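Pantry and Shelf Tips, Borrowed from a Robot Study

I spend my working hours reading robotics papers and my evenings trying to make a small kitchen behave, and this month the two finally met. The paper is from the Ratik project. Its question is a narrow one: when a simulated arm has to take a can from a shelf, how much does it help to give it a wrist view along with the view from farther back? I read it with a pencil in one hand and a jar of chickpeas in the other, and I came away with a page of tips for my own cupboards. If you like seeing where advice comes from, read straight through. If you just want your shelves sorted, the numbered part is for you.

The short version of the study

The team built a plain shelf in simulation, put groceries on it, and ran the reach again and again from slightly different starting spots. They ran 1258 attempts in all. Half used only the far view and half used both views. In the far-view half, 500 of the reaches ended with the can properly held. With both views it was 98 more than that, out of the same number of tries. I love a result like this! Nothing about the arm or the shelf was different between the two halves, only what the controller got to look at.

The part I found most useful is a table toward the back where they sort the misses. Far-view misses were mostly sideways ones: a finger met the front of the can and nudged it toward the back panel. Two-view misses were fewer and came mainly from the shelf board above, when the arm lifted too soon. Anyone who has pulled a tin of tomatoes out from under a low shelf and scraped their knuckles will know that second kind very well.

Marchuk, the shelf layout they used, comes with movable boards, so they could also try taller and shorter gaps. Taller gaps helped both halves. Moving neighbors away from the can helped the far-view half a lot and the two-view half only a little.

What I changed in my own kitchen

1. Leave finger room on both sides. Cans packed shoulder to shoulder look tidy, but you have to tip one to get it out. A thumb's width on each side of the ones you use most is plenty. The rest can stay snug.

2. Raise the board one peg. Most shelf units have more peg holes than anyone uses. Stand your tallest can on the shelf, put your flat hand on top of it, and set the board above your hand. I lost a little space at the top of my Jastau unit and have not missed it.

3. Bring things forward. A can against the back panel has nowhere to go when you bump it, which sounds like a good thing until you are trying to get your fingers around it. I cut a strip of scrap wood and laid it along the back of the deep shelf, and now everything stands a bit closer to me.

4. Turn rectangular cans so the side you can grip faces you. Round cans don't care. Rectangular ones do, and a hand that fits easily across the narrow way may struggle with the wide way.

5. Look twice at the low shelves. From standing height you see lids and not much else. Bend down before you reach – it takes a second and it saves the box in front from going over. (My own misses, before I started doing this, were nearly all on the bottom shelf.)

6. Pull out, then up. Slide the can clear of the board above before you lift. I now do this with everything, including the casserole dish.

7. See how the reach lines up. In these simulated views the can to be picked is the SPAM on the middle shelf, and the second one is the close view.

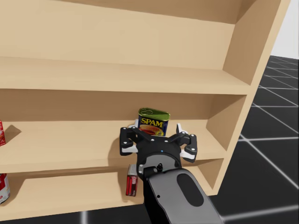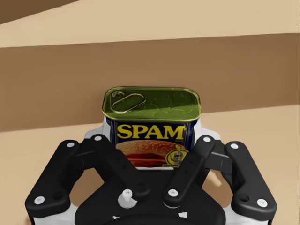
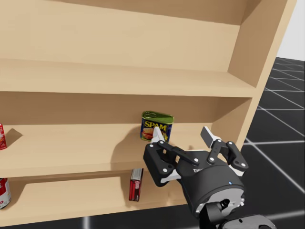 8. Practice the awkward one. Pick the item you knock over most and try taking it out five times in a row, slowly. You will find out quickly whether the trouble is the gap at the side, the board above, or the angle you come in from. Then fix that one thing and leave the rest of the shelf alone.

Still to try

The authors say the next round will use fuller shelves, with 642 layouts drawn up under the name Asotgate. I'm very curious whether the second view keeps its lead once the neighbors crowd in. In the meantime I have the spice rack to deal with, and those little jars are packed tighter than anything in the paper. I'll start with the peg holes and the strip of wood, and add to this page in July.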